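Subject: Re: Return of rental shelving and storage units, Pustora building

Members are reminded that all rented storage furniture must be returned to the Tapsell desk by the end of January. The desk closes at 5 p.m.

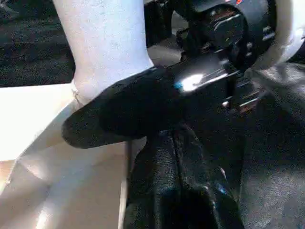

White column, at the base.

Units should be emptied before they are brought down. The deposit of $505 will be refunded to the account on file within 8 working days.
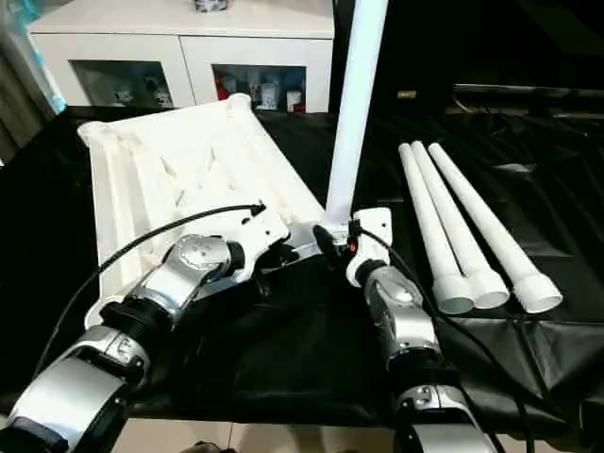
Tenants who wish to keep a unit for a further term may do so by writing to the office. The renewal form is the one used last year.

On an earlier notice, the following was received:

> The lease sets the deposit at $900 for a double unit.

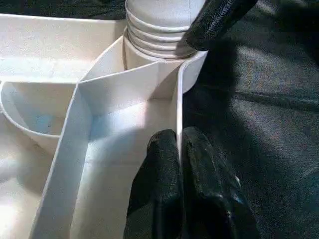 Timon asked whether that higher amount applies to tenants who share one unit between 2 offices. It does not. Shared units are charged at the single rate, and the refund goes to the office that signed.

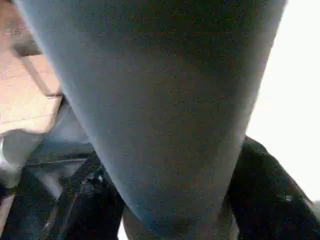

Wood-toned surface, upper left.

Questions may be sent to this list.

Office of Tenant Services

Recent messages
Sumix access cards: replacement fee
Loading dock hours
Parking permits, second notice

Last updated: January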